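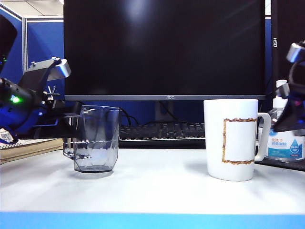
Clear cup and white mug on the table.

Match Day Ground Check – Hitavside Rugby Club, Home Pitch
Filled in Thursday evening, ahead of the old boys' charity game against Rothe

I do this walk before every home game, and I write my comments as I go, so forgive the rambling. OK means play on it. FIX means before kickoff. WATCH means I'll look again in the morning.

PLAYING SURFACE

Grass length and cover – OK
Cut on Tuesday and it looks lovely! A bit thin in front of the far posts, same as every year, but there's grass on it.

Holes, ruts and divots – FIX
Found 7 that I'd call ankle-turners, nearly all of them down the near touchline where the under-twelves warm up. I've put a bit of sand and soil in the worst ones (my boots will never be the same) and stuck a little flag in the others. Please don't pull the flags until the hole is filled.

Stones, glass, litter – OK
One bottle cap and a shin guard. The shin guard is on the fence if it's yours.

Sprinkler heads – WATCH
The one near the 22 on the road side is sitting a touch high. I pushed it down and it came back up, so it may need digging out and resetting.

Drainage – OK
The low corner is soft but my heel didn't sink. If it rains hard overnight I'd want somebody to walk it again before the teams get changed.

POSTS, PADS AND FLAGS

Posts upright and firm – OK
Gave all four uprights a good shove. No wobble at the base, and the crossbar bolts are tight at both ends.

Post pads – FIX
2 of the pads have straps that won't hold. The Velcro is full of grass and fluff, and on one the stitching has gone as well. The Edura pads we bought last season are fine, it's the older ones. There are spare straps in the blue bin in the equipment shed. Pads need to reach the ground – last time one had ridden up and you could see bare steel at shin height, which gave me the shivers.

Corner and touchline flags – OK
All bendy, all upright. I swapped one that had a crack in it.

SIDELINES

Rope and spectator distance – WATCH
The rope is where it should be along the clubhouse side. On the far side it sags toward the pitch by the scoreboard, and that's exactly where everyone likes to stand. Another stake would sort it.

Benches and coolers – FIX
The visitors' bench is far too close to the touchline! I couldn't shift it alone. Two people, five minutes.

FIRST AID AND ACCESS

First aid bag – FIX
We're out of large bandages and low on tape. Ice packs are good. Gloves are good.

Stretcher – OK
Opened it, lay on it, closed it. Straps all click.

Ambulance gate – OK
Unlocked easily once I'd found the right key (it's the one with the red tag). The Dedeck trailer was parked half across it when I arrived and has been moved. Keep that gate clear all afternoon, even for unloading.

CHANGING ROOMS

Floors – OK
Swept, no loose tiles. Rubber mats are down in the hallway.

Showers – WATCH
Home side is fine. The away side runs very hot on the end shower, so I've taped a note to the wall.

STILL TO DO
Fill the flagged holes
Straps on the old pads
Move the visitors' bench
Restock bandages and tape

I'll be back with the shovel at 7 in the morning, and I'd love some company.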